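Household and Shop-Floor Chores by Machine: Frequently Asked Questions
Draria Automation Notes
Last revised Saturday, October 19, 2019

Can a robot clean my kitchen today?
No. It can vacuum a floor, and some models mop one. Wiping a counter, clearing a table and folding a towel are still research problems when the room has not been prepared in advance.

Why are floors solved and tables not?
A floor robot needs to know where it is and where it has been. It does not pick anything up. A table has objects on it that must be moved, gone around or left alone, and the tool for the job is usually soft. Cloth has no fixed shape, so the machine cannot store one model of it and match that model later.

What did the Estell trial measure?
Spray-and-wipe work on flat surfaces. The log holds 3,544 attempts over 28 working days. An attempt counts as complete if the arm picks up the bottle, sprays inside the marked zone, sets the bottle down, picks up the cloth and covers the zone. Streaks were recorded separately and do not affect the completion figure.

What was the completion rate?
Around 70 percent with the cloth laid flat at a known position. We do not publish a single figure for a crumpled cloth. The result depends too much on how the cloth was dropped, and the two sites did not drop it the same way.

Why is a trigger sprayer hard?
The hand has to hold the bottle's weight and pull the trigger at the same time, with different fingers, while keeping the nozzle on target. The weight also changes as the bottle empties. A two-jaw gripper can lift a sprayer but generally cannot fire it. Hands with separate fingers can, if the grip is right to begin with. A grip 4 millimeters too low was enough to miss the trigger on the Govimton hand.

What does the work look like on the table? 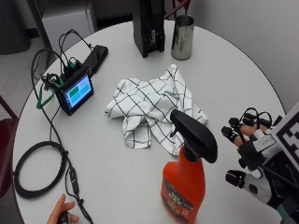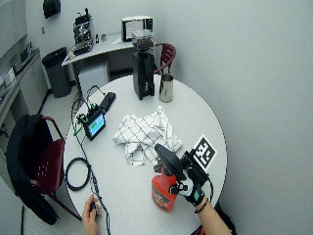 Spray bottle and checked cloth on a round white table: robotic hand at right in the first picture, a person's gloved hand on the bottle in the second.

Why would a person wear a sensor glove?
To record how a hand does the job. Video shows where the fingers are but gives little information about how hard they press. Grip data from people is a common starting point for training a controller, although it does not transfer directly – robot fingers differ from human ones in length, friction and range of motion.

Is the shop floor easier than the home?
Usually, yes. Parts arrive in the same orientation, lighting is constant and people can be kept out of the cell. The Ayala line has run automated case packing on that basis since January. Cleaning the same line at the end of a shift is still done by hand, with a bottle and a rag.

Does a faster arm help?
Not much. Most of the time in the Estell log went to locating the cloth and choosing a grasp. Arm travel was a small share of each attempt.

Can I buy a machine that does spray-and-wipe?
Not from us, and we would read any offer carefully. Ask whether the demonstration was remotely operated, whether the cloth was placed by hand before each run, and how many failed runs were left out.

What about restroom or food-contact surfaces?
Outside the scope of both trials. Those surfaces have contact-time rules for the cleaning agent, and neither the Estell nor the Govimton setup checked how long a surface stayed wet.

Will the trial data be released?
The attempt log will be, as a plain table. Glove recordings are still under review – no release date has been set.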